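Notes from the Brunar open day

I drove out to Brunar in January for the winter open day at the stone yard. My sister-in-law is redoing her kitchen and wanted someone to come along who would ask the dull questions. I have no trade background, so take this as a visitor's account.

The yard is at the end of an industrial road past the Nenton feed store. There is one sign and it faces the wrong way if you come from the highway. Parking was on gravel and it was full by 10 in the morning, so get there at opening if you go next year. Coffee was free and weak. Closed-toe shoes are required, and they do check at the gate.

Waltraud Holzer ran the first tour. She has bought slabs for the yard for 29 years and started us off outside, at the racks. The slabs stand nearly upright on A-frames, grouped by stone and then by block. Slabs cut from the same block keep their order, so the veins on one carry over to the next. If your counter needs more than one slab, you want neighbors. She said people often pick two slabs they like from different ends of the rack and are unhappy once the pieces meet at a seam.

Most of the questions were about marble. Several of us had been told by other shops not to put it in a kitchen at all. Holzer's view was milder. Marble is soft compared with granite, and anything sour will take the polish off where it sits. Lemon juice does it, so do vinegar and tomato. The mark left behind is called an etch, and no sealer prevents it. A sealer slows down stains, meaning oil and wine soaking into the stone. She had a polished offcut on a bench with half a lemon face down on it, and at the end of the tour she lifted the lemon. The dull ring was easy to see from the side and hard to see from straight above.

Her advice for anyone set on marble was to get a honed finish and a stone with plenty of movement in it – gray on white, blotchy, nothing too clean. Etches get lost in it. On a plain white slab they show from across the room.
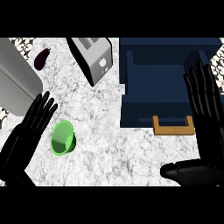
After that we went into the cutting shed. It is loud and the floor is wet, and they hand out ear plugs from a bucket. The bridge saw was working on a granite island top while we watched from behind a rail. Damián Bañuelos, the shop foreman, explained the order of work: the template comes in from the site visit, the slab is laid out against it, then straight cuts, then the sink opening, then edges. The inside corners of a sink cutout are always rounded, as a square corner is where a crack will start. Water runs on the blade the whole time to keep the dust down, and it goes through settling tanks behind the shed and comes back around. The tanks hold 1000 gallons. A man in our group asked what happens to the sludge. It gets pressed and hauled away.

The edge room is quieter. Two people were polishing by hand, going up through the grits with small wet pads. I could have stayed there longer. Xóchitl Arellano let us run a finger over the same edge at each stage, and past the middle grits I couldn't tell one from the next, although she could.

Lunch was a taco truck, Valdovinos, parked by the office. Good, slow line.

In the afternoon there was a talk on prices, which was less useful. They won't quote without drawings, and fair enough, but I had hoped for a range. What I did write down: the edge profile adds cost per foot, a full-height backsplash can push you into an extra slab, and remnants are sold from the lot on the north side at a flat price per piece. Remnants would do for a bathroom vanity or a small baking station. My sister-in-law found a gray piece there she liked and put a hold on it. Holds last 5 days.

Two complaints. The restroom was a portable unit with no light in it, and the second tour left early, so the people still in line for coffee missed the racks.

Bring a cabinet door and a piece of your flooring if you are there to choose. Holzer wets the slab with a sponge so you can see the color better, but ask to see it dry too – the two can be far apart. The next open day is planned for spring, and the office keeps a sign-up sheet at the front counter.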